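Freezing breaded drumsticks: before frying or after?

Salem Home Kitchen Board > Freezer and Leftovers

clerkitz_kid
Posted 04/11/2025
I have a family lunch for 11 people coming up and want to get the chicken out of the way early. My plan is to bread and fry the drumsticks, cool them on a rack, freeze them flat and reheat in the oven. My sister says to freeze them raw in the breading and fry on the day. Which one keeps the crust?

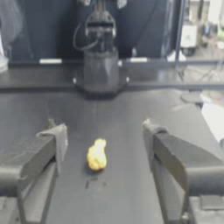 Small and yellow, on dark gray

plumbline
Fry first. Raw breading picks up ice in the freezer and slides off in the oil. I lost half a batch that way in June.

Gisau_Road
Disagree. Fried, frozen and reheated tastes like leftovers, because it is leftovers. Bread them, freeze them on a tray, bag them, then thaw overnight in the fridge before frying. The crust stays on if you press it in hard and let it sit before it goes in the freezer.

plumbline
And then you're standing over a pot of oil while 11 people wait. No thanks. My way goes like this:

Step 1. Fry until cooked through. Cool on a rack with nothing touching. No paper towels, they steam the bottom.

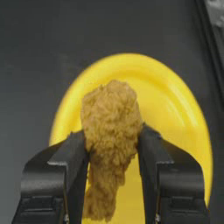 Step 2. Freeze on a tray, then bag in one layer. Reheat from frozen on a rack at 400, and check the thickest part with a thermometer. It should read 165.

saltshed
I use panko mixed with crushed cornflakes for anything that's getting frozen. Plain flour coating goes leathery for me either way. I also skip the buttermilk, but I know people here feel strongly about that.

Gisau_Road
Skipping the buttermilk is why it's leathery.

saltshed
Tried it five times with and five without. Same result.

clerkitz_kid
OK, I'm leaning toward frying first. I bought 800 grams of panko so I may as well use it. Still not sure how big the drumsticks should be, the ones at our store are all over the place.

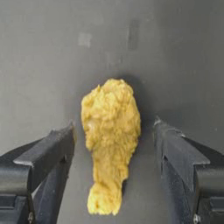
plesano_pat
Go small. Big ones dry out on the outside before the middle is hot. If you can only get large ones, cover with foil for the first half and take it off to crisp.

Gisau_Road
Foil will soften the crust. Lower the oven and give it longer.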